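Hard water around the house

Posted July 29, 2014

If your kettle furs up and your shower screen never looks clean, you have hard water. Ours comes off a bore near Calitz and tested at 434 parts per million when we moved in. The neighbour on the Pistov side of the road got 261 from a shallower bore, so it pays to test your own.

Most of what follows needs white vinegar, citric acid and an old toothbrush. Citric acid is cheaper if you buy it by the kilo from the brewing shop.

Kettle
Half fill with water, add a tablespoon of citric acid, boil, and leave it for half an hour. Tip it out and boil once with plain water before making tea. We do this on the first of the month.

Shower head
Fill a sandwich bag with vinegar and tie it over the head with a rubber band. Leave it overnight. Poke the holes through with a toothpick in the morning and run the hot tap for a minute. Don't do this to brass or anything with a coloured finish — vinegar will dull it.

Toilet
Scale in the bowl holds on to stains, and bleach only whitens it for a day or two. Turn off the water at the wall and flush. Push what's left down the bend with the brush. Lay paper towel soaked in vinegar against the marks and leave it for 4 hours, then scrub. A pumice stone works on stubborn rings if both the stone and the bowl are kept wet.
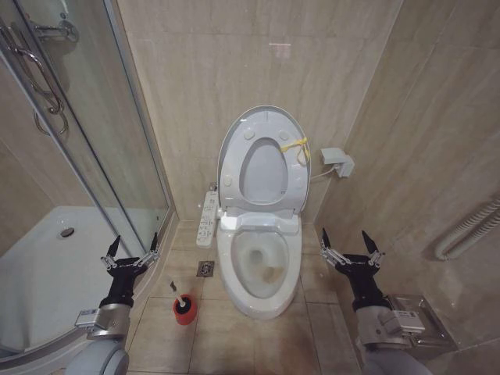

Turn the water back on slowly. If the cistern takes a long time to fill, the inlet filter is probably blocked with grit. Most unscrew by hand and can be rinsed in a bucket.

Never use vinegar or any other acid where there is still bleach in the bowl. The fumes are dangerous. Flush a few times first and open the window.

Taps
Wrap the spout in a rag soaked in vinegar for an hour. Unscrew the aerator and drop it in a cup of the same. If the thread is stuck, grip it with a rubber glove before you go looking for the pliers.

Washing machine
Run it empty on the hottest cycle with a cup of citric acid in the drum. Check the manual first, as some makers don't like it. Cut back on powder too, if you have a softener.

Is a softener worth it?
Fortin quoted us $2,000 installed and Sovden came in a bit under that, without the bypass valve. We put it off until September and then went with Fortin. The kettle still needs doing — the kitchen cold tap is plumbed ahead of the softener — but the hot water system has stopped rumbling.

Tile grout is a separate job. Keep vinegar off it, and off marble and limestone.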